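New Fingertips for the Grippers at Clivport

By Analyn Talavera
August 19, 2018

If you've walked past the back bench at our Clivport shop lately, you've probably seen Reinaldo Siqueira hunched over a gripper with a hex key in his teeth. It's pad season again! I went down to bug him for the newsletter and ended up staying through lunch (I brought him a sandwich, so I think we're even).

The hand-held grippers get used every working day, mostly on kitchen stuff: cups, lids, little tubs, spice jars. All that pinching and letting go is hard on the pads at the ends of the fingers. Reinaldo keeps a log for each tool, and the one on his bench had 3310 grabs written down since its last change in June. He'd like to swap pads well before that, but the new ones from Zernico got held up, so this pair had to keep going.

Before he takes anything apart, he tries the gripper on a few things from the bin next to him. He watches whether the two tips meet evenly and whether an object twists when he lifts it. Then he opens the fingers wide, looks down between them and decides what has to come off.

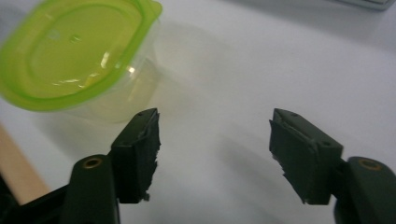

Both fingertip pads are ragged along their inner edges and due for replacement. The green-lidded container is one of the food tubs we practice on.

I figured you'd just peel the old stuff off and glue on some new, but he changes the whole pad. It takes him five minutes a side, plus however long it takes to find the right driver, which on the day I visited was a while. Once the old pad is off he wipes the finger down, picks out any crumbs of material and runs a thumbnail over the spot where the new pad will sit. If he feels a bump, out comes the wipe again.

The screws are where people get into trouble. Reinaldo snugs them by hand and stops as soon as they stop. "Everybody wants one more quarter turn," he told me, and then he opened a drawer and showed me a jar of fingers that had gotten one more quarter turn. I'll admit one of those was mine, from back when I thought I was handy.

After that comes the part I liked best, the alignment check. He closes the gripper slowly on a strip of plain paper and tugs. If the paper slides out at one end and stays put at the other, the pads aren't meeting square, so he loosens one side, nudges it and goes again. The first try was off by a hair, and the third one held. Then he ran the tool through a short set of pickups while Lilibeth Dagdag watched the readings on her laptop and called out the opening width. She wanted it redone once when the closed position came in a touch high, and he grumbled, and he redid it.

The Zernico box finally showed up last week with 144 pads in it, and Jericho Lumbao has already claimed a share for the tools over at the Belmonte site. They've been nursing theirs along too. He's driving them up himself, along with a stack of blank log sheets, because it seems Belmonte had been keeping its log on the back of a pizza box (I've seen it, the handwriting's pretty nice).

There's one small change for everybody who uses the tools. From now on, please look at the inner faces of both pads before you start your shift, and if you see any tearing at all, put the gripper on the red shelf and grab another one. Don't trim the loose bits with scissors! Reinaldo says he can always tell, and a trimmed pad grips differently from its partner. Write the grab count on the tag before you leave it, even if it's a guess.

The Hivholm tools are next, and those will be done on site. If yours has been feeling slippery, send Lilibeth the tool number and she'll get it on the list.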